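Sachbearbeitung Nebenkostenabrechnung (m/w/d), Teilzeit, 70 %
Privotov Hausverwaltung, Standort Padham

Stand: 18.04.2021
Kennziffer: 701

Die Privotov Hausverwaltung betreut 1.118 Wohneinheiten in Padham und Floddale. Für die Abteilung Betriebskosten ist zum nächstmöglichen Zeitpunkt eine Stelle in der Sachbearbeitung zu besetzen. Die Stelle ist unbefristet.

Aufgaben
Erstellung der Heiz- und Nebenkostenabrechnungen für einen Bestand von 52 Liegenschaften
Prüfung und Kontierung der Rechnungen von Versorgern und Dienstleistern
Abgleich der Ablesewerte mit den Vorjahresdaten, Klärung von Abweichungen
Bearbeitung von Widersprüchen und Anträgen auf Belegeinsicht
Anpassung der Vorauszahlungen nach Abschluss der Abrechnungsperiode

Voraussetzungen
Abgeschlossene kaufmännische Ausbildung, vorzugsweise in der Immobilienwirtschaft
Sichere Kenntnis der Betriebskostenverordnung und der Heizkostenverordnung
Sicherer Umgang mit Tabellenkalkulation; Kenntnisse der Verwaltungssoftware Nieto sind von Vorteil, eine Einarbeitung erfolgt intern
Deutsch in Wort und Schrift auf dem Niveau C1

Rahmenbedingungen
Die Arbeitszeit ist auf vier Tage verteilt. Mobiles Arbeiten ist nach Ablauf der Probezeit an zwei Tagen möglich, ausgenommen der Abrechnungsmonat März. Die Vergütung richtet sich nach Berufserfahrung und wird im Erstgespräch beziffert. Fahrten nach Floddale werden mit dem Dienstwagen durchgeführt, Führerschein Klasse B ist daher erforderlich.
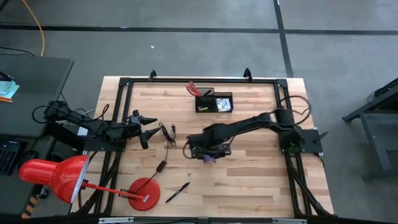
Nhung Bùi merkt zur Einarbeitung an, die ersten Wochen entfielen fast vollständig auf Umlageschlüssel und Altverträge, eigene Abrechnungen kämen erst danach; wer vorher nur Eigentumswohnungen verwaltet habe, solle dafür Zeit einplanen.

Bewerbungen mit Lebenslauf, Zeugnissen und frühestem Eintrittstermin sind unter Angabe der Kennziffer als eine PDF-Datei an die Personalstelle in Padham zu richten. Fachliche Rückfragen beantwortet Giang Cao. Bewerbungskosten werden nicht erstattet.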